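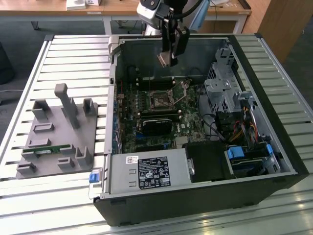 Hurkis: desktop assembly recordings from a student robotics project

What's in it

Hurkis is a set of recordings of a robot arm working inside an open desktop tower. Students recorded them over one winter term, with the tower lying on its side on the slotted aluminum table. The work covers the processor and the memory. Parts start or finish in the grey printed fixture beside the case, depending on the task.

Each episode has video from the fixed camera and the wrist camera, the joint positions, the gripper opening, and a text line saying what the operator was asked to do. There are 88 episodes in this release.

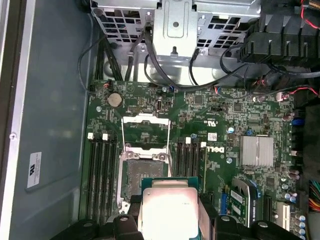
Episodes are grouped by task in the folders cpu and memory. A cpu episode stops when the operator calls it, whether or not the part is seated, so check the outcome field before you use one. The values are done, partial and stopped. Partial means the part was let go in or on the socket but the lever was left open.

The two camera streams are not synchronized in hardware. We line them up afterwards by timestamp, and the offset we applied is saved with each episode. If you want the raw times, they are in a file called clock_raw.csv.

Known problems

Glare off bare metal washes out parts of the wrist video. We tried turning down the exposure and lost the detail in the slots, so we left it alone.

The gripper hides a lot of the board at low heights. For memory tasks, use the fixed camera to work out where the arm is, then the wrist camera for the last bit.

Two episodes in memory have no gripper values. They are listed in missing.txt. 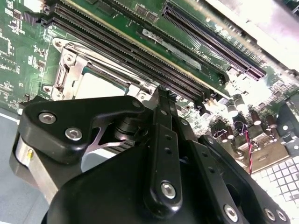 Clatirside Student Robotics Club -- Assembly Team

Loading the data

Unpack the archive and run furent_read.py on any episode folder. Furent is our own small reader and only needs Python and NumPy. It returns the frames and joint values in matched order. Long episodes run to roughly 1,000 steps, so load them one at a time on a laptop. 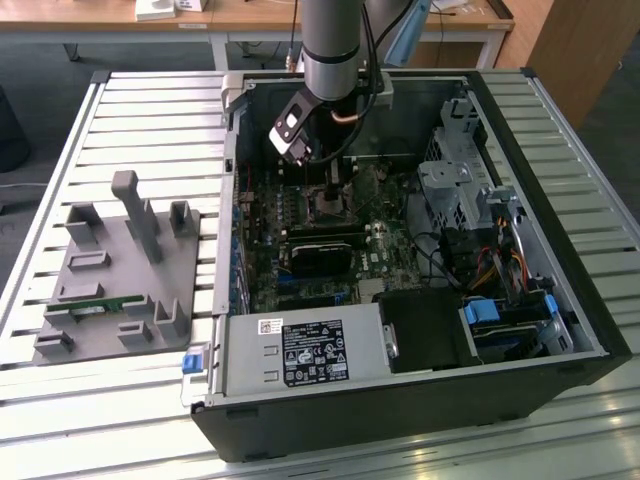
Joint angles are in radians and gripper opening is in millimetres. The table frame has its origin at the front left corner -- older notes put it at the fixture, so ignore those.

Use and contact

Free for coursework and research. Please name the club if you publish anything with it. Send corrections to Estela Riquelme, who looks after the files, and include the episode folder name. The next release is planned for June.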